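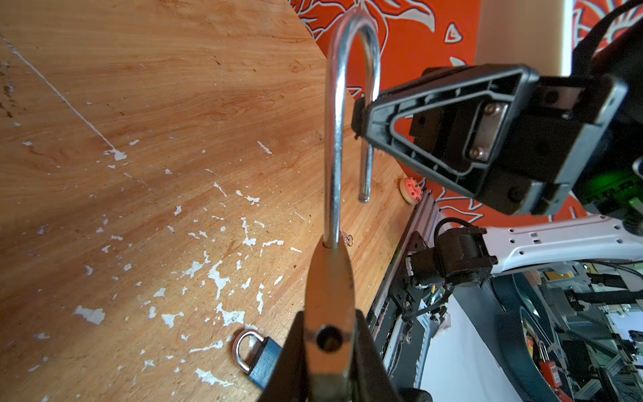
**Figure 1.** Padlock with the shackle open.

### 4.2 Lock use among storage tenants

The survey was sent in January to 503 tenants of the Ulside and Tradow storage sites. Three forms came back blank and were removed, which left 500 for analysis. Tenants were asked what type of lock they used, how many keys they held, and where the spare key was kept.

Keyed padlocks were the most common choice at both sites. Combination locks were found mainly among tenants who shared a unit with relatives. At Tradow, 30 tenants reported that they had lost a key at least once during the lease, and 5 of these had paid to have the lock cut. The Ulside office did not keep records of lock cutting, so no comparison between the sites can be made on this point.

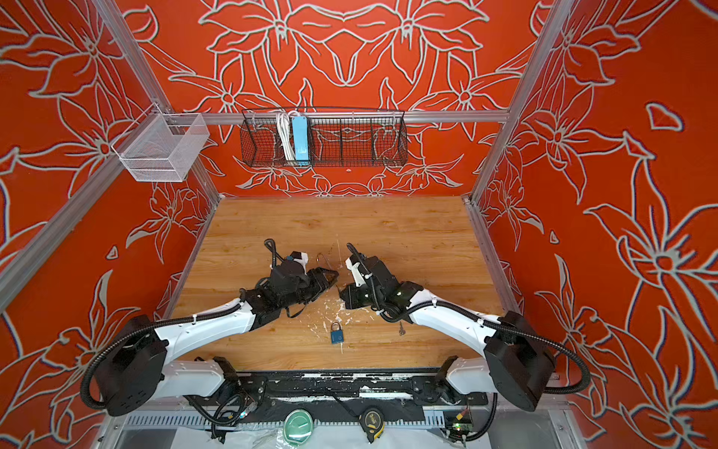

Giang Bùi, commenting on a draft of this section, objected that a lost key and a misplaced key should not be counted together, as many tenants find the key again within days. The survey form did not separate the two. The wording has been changed for the second round, which will also cover the Drarnora site.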